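June 22, 2020
Clendside workroom, table 2. Entry by Lamai Khunthong.

Collection for the spelling task continued today under the revised instructions. The operator places letter tiles in the tray one at a time, working from left to right, and either arm may be used. Pejman Daneshvar operated; I kept the log. The set now holds 2770 episodes against a target of 3000, to be reached in July.

The household items at the back of the table stay in place for this block. They are to be shifted between episodes and never handled by the arms. 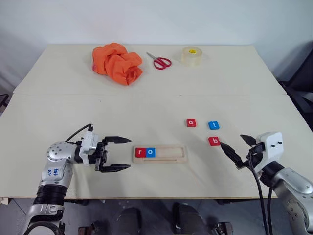 Should an episode be kept when the operator drops a tile and picks it up again?

Keep it, provided the word is finished and the tile stayed on the table. Mark it "recovery" in the log so that Zekemia can weigh those episodes separately in training.

Somkiat Nakpan reviewed episode 715 and found the word label missing. He has corrected the entry. Labels are to be typed before the arms move – the form still permits a blank, and Rozália Šindelář has been asked to change this.

Open item: words with a repeated letter. Red and blue tiles should both be used for the repeated letter, but the word list does not state which comes first. Left with Theerawat Thongdee.

Clendside workroom notebook | Contact: Lamai Khunthong | Back to top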